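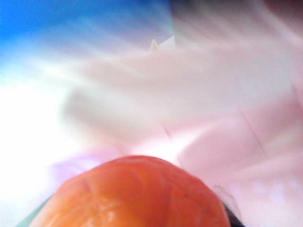 Cor de laranja avermelhada, mais amarelada no topo.

Procuram-se participantes para um estudo sobre cor e sabor

O grupo de estudos do consumo Govarcombe procura 125 pessoas adultas para provar bebidas e dizer a que lhes sabem. O projeto chama-se Brostuvine e decorre entre março e junho.

Porquê mais um estudo sobre isto

Há anos que lemos, em revistas, em blogues de nutrição e em apresentações de agências, que a cor muda o sabor. O vermelho torna tudo mais doce, o verde acidifica, o laranja "abre o apetite". Costuma vir uma percentagem a acompanhar, quase sempre sem fonte, ou com uma fonte que remete para outra que já não está em linha. Quando conseguimos chegar ao trabalho original, encontrámos várias vezes grupos pequenos, provadores que sabiam o que se estava a testar e perguntas que já traziam a resposta dentro.

Pode ser que o efeito exista. Também pode ser que exista e seja tão pequeno que não justifique o dinheiro que se gasta em corantes e consultores. Não sabemos, e desconfiamos um pouco de quem diz que sabe. Queremos fazer a experiência com cuidado e publicar o resultado, seja ele qual for, incluindo o caso de não se encontrar nada.

O que vai fazer

Cada pessoa vem a uma única sessão, na Sala Tsuchiya. Prova 9 amostras em copos pequenos, com água e bolacha sem sal nos intervalos, e responde a um questionário em papel. Algumas amostras são iguais entre si em tudo menos na cor, outras não. Não lhe diremos quais antes do fim, e pedimos que não tente adivinhar para nos agradar. Se uma bebida lhe souber a água, escreva água.

Metade dos participantes faz a prova com iluminação normal e a outra metade com uma luz que disfarça as cores. A distribuição é feita por sorteio e não aceitamos trocas, nem para quem vem acompanhado.

As bebidas são preparadas por nós com água, açúcar, ácido cítrico, aromas e corantes alimentares autorizados. A lista completa segue por correio eletrónico com a confirmação e deve lê-la antes de vir, mesmo que ache que não tem alergias.

Quem pode participar

Pessoas com 18 anos ou mais, que leiam português sem dificuldade. Não precisa de ter bom paladar nem de perceber de vinhos. Temos até alguma reserva em relação a provadores treinados, que tendem a descrever aquilo que aprenderam a descrever, por isso quem tiver formação em análise sensorial fica de fora.

Também não podemos aceitar:
pessoas com diabetes ou com restrições ao consumo de açúcar
pessoas com alergia ou intolerância a corantes ou aromas
grávidas
quem esteja constipado no dia (remarca-se)
quem trabalhe em marketing alimentar ou na indústria das bebidas

O daltonismo não é motivo de exclusão, mas tem de nos avisar na inscrição.

Compensação

Um vale de compras, entregue à saída, mesmo que desista a meio. Não pagamos deslocações. Não prometemos que vá aprender alguma coisa sobre si próprio – já vimos convites para estudos redigidos como se fossem retiros espirituais e preferimos não ir por aí.

Quem paga

Um fundo interno do Govarcombe. A Otimus, que vende bebidas coloridas, ofereceu-se para financiar uma parte. Recusámos, depois de lermos a cláusula que lhe dava o direito de rever os resultados antes da publicação. O plano de análise fica depositado antes da primeira sessão e qualquer participante pode pedir uma cópia. Se no fim o relatório disser coisas que o plano não previa, essas partes vêm assinaladas como tal.

Dados pessoais

O nome e o contacto servem para marcar a sessão e são apagados quando o estudo terminar. O questionário leva apenas um código. Não gravamos som nem vídeo durante as provas e não cedemos a lista de inscritos a terceiros.

Como se inscrever

Por telefone, pela extensão 3636 da central do Govarcombe, das 10h00 às 16h00, ou deixando o formulário preenchido na receção. Indique a idade, as alergias conhecidas e se prefere vir de manhã ou à tarde. Respondemos a todos, também aos que não forem selecionados.

Nas duas horas antes da prova não coma, não fume e não beba café. Venha sem perfume. As sessões começam à hora marcada e quem chegar depois de servida a primeira amostra terá de marcar outra vez.

As inscrições fecham quando as vagas estiverem preenchidas.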